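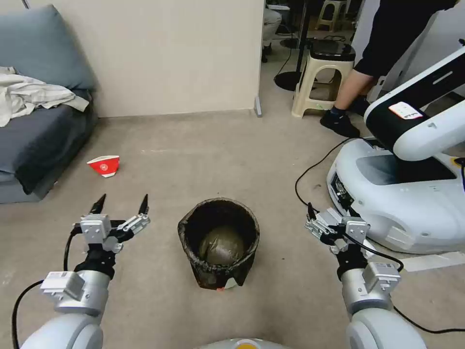

Two arms with grippers over a carpeted floor.

Search tutorials Go

Painting old metal: the body of a fishing boat in Retel and Arko
by Yolandi Lekota, February 2023

In this tutorial I would like to show the way I made the old paint on the boat from my short film Kong. The boat stands on the beach for many years and the paint is coming off it in layers. I will not explain the modeling in detail. I suppose that you already have a clean model with a UV map, and that you know the basic tools of your painting program. I work in Retel for the model and the shading and in Arko for the textures, but the same steps can be done in other software.

1. Preparing the model

My boat is not heavy, it has 3103 polygons without the ropes. Before painting, I go over the hull and add a few dents by hand with a soft brush. Please keep them small. In my first version the dents were so deep that the boat looked like it was made from clay, and I had to start again.

The UV map was divided into 14 pieces. I tried to put the cuts where the real boat would have a seam between two plates, so that a small mistake in the texture is hidden there. The pieces for the two sides of the hull do not overlap. It is tempting to mirror them and save space, but then every scratch on the left is repeated on the right, and in the front view this is the first thing you notice.

2. Baking the helper maps

Bake the ambient occlusion and the curvature before you open Arko. The curvature map tells the program where the edges are, and we will need it for the chipped paint. If you see black spots in the bake, the ray distance is probably too big. I lowered mine until the spots disappeared near the railing, and I did not touch it after.

3. The layers

I build the material from the inside to the outside, in the same order as a painter would do it on the real boat:

– bare steel, dark and quite rough
– rust
– red primer
– an old coat of green paint
– a newer coat of white paint

Each layer gets its own mask. Start with the white one and make it fully covering. Then add a mask with the curvature map, and raise the contrast slowly until the white is gone from the edges only. Now the green shows there. Copy this mask to the green layer and make the holes a little smaller, so a thin border of green stays around every hole. Do the same for the primer. These thin borders are very important for the feeling of real thickness.

After this the result will still look too regular. I take a hard brush with an uneven shape and paint more holes by hand, mostly under the windows, around the bolts and along the waterline. I also paint some areas back to clean white. A surface needs a place where the eye can rest.

4. Rust streaks

Streaks always go down, but down for the boat is not always down in the UV map. Turn your pieces so that the vertical direction is the same everywhere, or use projection from the side view. I used projection. Begin each streak at a bolt or at the end of a crack, and let it become weaker toward the bottom. I used 2 brushes, a wide and soft one for the general dirt and a thin one for the strong lines.

5. Roughness

Many beginners put all their time in the color and forget the roughness. Turn off the color for a moment and look only at the reflections while you rotate the light. Old paint is dull, but there are places where people held the boat with their hands, and these can be more shiny. The rust should be almost without reflection. In the metallic map only the bare steel is white – rust and paint are black.

6. Test render

Back in Retel I connect the maps to a standard material and render with Brollell. I use one sky light and one low sun from the side, because the side light shows the height of the paint. For the paint edges I add a bump map made from the masks of step 3, with a very low value. If the edges look like steps of a staircase, blur the map by a few pixels.

My friend Kagiso Ntuli looked at the first render and told me that the white was too white. He was right. I made it more yellow, with a bit of gray near the deck, and the boat sat much better in the sand.

In March I plan to publish the second part, about the ropes and the nets. For the nets I use a cloth simulation, so please save a version of your boat with simple geometry, you will need it for the collisions.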